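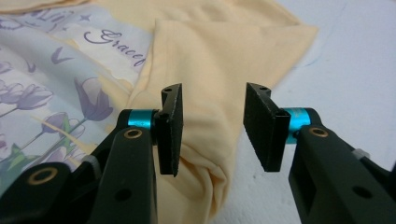 A lavandaria comunitária da Rua do Poço reabriu com uma mesa de dobragem nova, um horário mais comprido e um serviço de recolha de tecidos usados que a freguesia pedia há vários anos. O espaço esteve fechado durante o inverno para substituição da canalização e pintura das paredes.

A obra foi entregue à Jolard, empresa local de reparações, e incluiu a troca de duas máquinas de lavar e a instalação de prateleiras na sala do fundo, onde a roupa é separada e dobrada antes de ser devolvida. As máquinas antigas, que já não aceitavam cargas grandes, foram vendidas para peças.

A responsável pelo espaço, Salamatu Sarpong, explicou que a sala do fundo era o ponto fraco da casa. «Tínhamos onde lavar e onde secar, mas dobrava-se a roupa em cima das máquinas ou ao colo. Os lençóis acabavam no chão e voltavam para a lavagem», disse. A zona de dobragem tem agora superfícies claras, escolhidas para que se vejam com facilidade as nódoas que resistiram à primeira lavagem.

O serviço de recolha chama-se Zaltico e funciona no mesmo edifício. Recebe lençóis, fronhas, toalhas, cortinados e retalhos de tecido, lisos ou estampados, desde que venham secos e dentro de um saco fechado. Não são aceites edredões, almofadas nem peças com fecho metálico partido. Quem tiver dúvidas pode levar a peça ao balcão e perguntar antes de a entregar.

Nos primeiros dias chegaram 265 peças, na maior parte roupa de cama de criança e toalhas de mesa. Tudo passa por uma lavagem a 40 graus e é depois separado em dois lotes. O que está em bom estado segue para as famílias inscritas na freguesia. O restante é cortado e entregue ao ateliê de costura Altier, que o usa em sacos, aventais e panos de cozinha.

O ateliê ocupa o primeiro andar e tem inscrições abertas para um curso de costura de nível inicial, com sessões ao fim da tarde. O programa começa pela bainha simples e pelo corte a direito e termina com uma fronha de envelope, feita com os tecidos recolhidos. Cada participante leva a tesoura e os alfinetes; as máquinas de costura e as linhas ficam a cargo do ateliê. A inscrição pode ser feita no balcão da lavandaria.

Segundo Salamatu Sarpong, o algodão fino é o tecido mais procurado pelas costureiras e também o que chega em piores condições. «Muita gente guarda os lençóis durante anos numa arca e só os traz quando já têm as dobras marcadas a amarelo. Se nos trouxerem mais cedo, aproveita-se quase tudo», afirmou. A responsável pede ainda que os tecidos de cor sejam entregues separados dos brancos e que os sacos não levem cabides, caixas ou calçado.

Para a lavagem de roupa própria, os preços mantêm-se. As fichas continuam a ser vendidas no balcão e há um desconto para quem traga mais de duas cargas no mesmo dia. O detergente deixou de estar incluído na ficha, mas pode ser comprado no local em doses individuais. A secagem é paga à parte.

A renovação custou menos do que o previsto no orçamento inicial. Com o valor que sobrou foram comprados 200 sacos de pano reutilizáveis, emprestados a quem não tenha onde transportar a roupa. Cada saco tem uma etiqueta cosida com o nome da lavandaria e deve ser devolvido no prazo de um mês.

Está também prevista uma feira de trocas no pátio, ainda em março, com tecidos, botões, fechos e moldes de costura. As bancas são gratuitas para moradores, mas têm de ser reservadas com antecedência, porque o pátio é pequeno e parte dele continua ocupada com material da obra. Em caso de chuva, a feira passa para o interior e o número de bancas é reduzido.

A lavandaria abre às 8h e fecha às 20h, com a última carga aceite às 18h30. A recolha de tecidos faz-se apenas de manhã, pela porta lateral. Os sacos não podem ser deixados no passeio fora desse horário.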